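Sarpong Street Workshop
Progress report no. 3 to the Grandlow Small Builds Fund
Project: Ziser, a two-armed housekeeping robot
Period ending October
Prepared by Araba Antwi, with corrections from Liette Sandhu

Where we are

The application promised a robot that could sweep a bedroom floor and deal with the sweepings. We are now fairly good at the second half. Sweeping itself remains with Liette, who has a broom and a strong opinion about the schedule.

Both arms are mounted, wired and answering to the same controller. The left wrist was rebuilt during this period after the old one developed a droop that got worse through the afternoon. We replaced the bearing, then the bracket, then found the loose screw. The bearing and bracket are spares now and appear under Materials.

Test area

As agreed, we have moved off the workbench and onto the floor. The bedroom corner consists of a mattress, a bin and as much clear planking as the other members will let us have after 6 p.m. The mattress matters more than it sounds. Half of the failures in the last report came from the right arm trying to pass through where a bed would be, and it is cheaper to find that out against quilting.

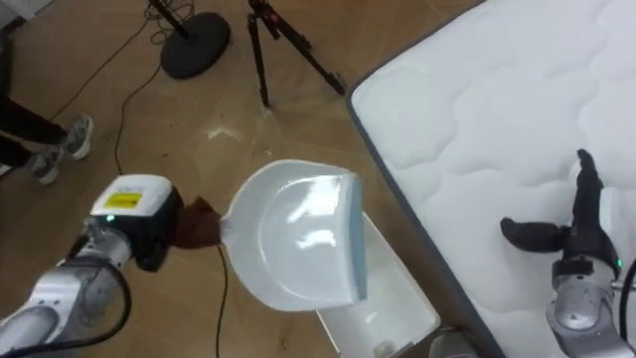
Ziser's left arm with the dustpan over the bin, right gripper open beside the mattress.

Emptying the dustpan is broken into three moves: carry, hover, tip. Carry is reliable. Hover is reliable if the bin is where the software believes it to be. Tip has improved since we slowed the wrist down, although dried lentils (our standard dirt) still travel farther than the budget allowed for. We logged 200 full cycles this period and will send the sheet separately once Liette has finished disagreeing with my handwriting.

The right arm doesn't have much to do yet. It will eventually hold the bin steady, and for now its main achievement is staying out of the way, a skill it lacked in the spring.

Money

Spending to date is $1,060. The largest item was the replacement wrist motor from Sateo, which arrived promptly and in the wrong size, then less promptly in the right one. The return credit has not come through. I have stopped describing it as imminent.

Problems

Cables on the floor. We know. A ceiling run is drawn up and waits on permission from the workshop, which would like to see the drawing without coffee on it.

Glare off the dustpan still confuses the position estimate late in the day. Matte tape is next.

Next period

Route the cables overhead. Get the right arm holding the bin. Attempt five consecutive cycles with the bin moved between each one. Begin sweeping, if Liette will give up the broom.

We are not asking for additional funds. We would like the final report date moved back by a month, and would be grateful for an answer before the lentils run out.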